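Kireck long-handled dustpan set, three months in

I bought the Kireck to replace a dustpan I had owned for 7 years and disliked for all of them. The old one had a lip like a ploughed field, and every sweep left behind a thin grey line of dust, which I would chase backwards across the kitchen until it went under the cooker and became somebody else's problem.
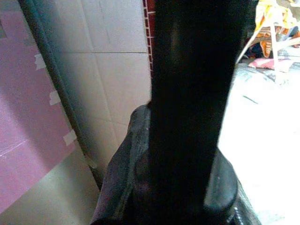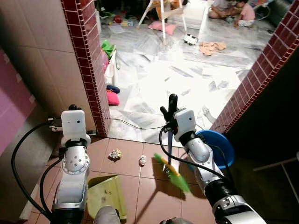
Is a long-handled set worth having if you only sweep a small kitchen?
It is if you mind bending down. For a small floor the short pan picks up just as well and hangs on a hook, so the extra money buys comfort and very little else.

The set comes in a box big enough for a guitar. Inside are the pan, the broom, two lengths of handle for each and a leaflet in which every drawing shows a smiling woman in slippers. Assembly took me three minutes, then another ten when I found I had put the broom handle on the pan. They look identical. They are not.

The rubber lip is the best thing about it. It lies flat on tile and on lino, and flour goes in at the first or second push. On our hall floorboards it is less sure of itself and tends to hop. Cat litter it handles with real contempt, flinging a few grains over the back wall each time, so sweep gently if you have a cat.

The comb teeth at the rear of the pan are meant to pull fluff off the bristles. They do, and then they keep it. I now own a pair of tweezers for cleaning the thing that cleans the thing I clean with.

The handle clip is poor. It held until February, when it let go at six in the morning and the broom came down across the recycling. My neighbour's Drumetti has a metal clip and has never woken anybody, though it costs a good deal more and the pan is so heavy when full that you walk to the bin at a slant.

Bristles have splayed a little on one side, the side I lean on. Replacement heads exist, according to the leaflet, but the shop has been out of them every time I've looked.

I'd buy it again at the sale price. At full price I'd want the clip sorted out first.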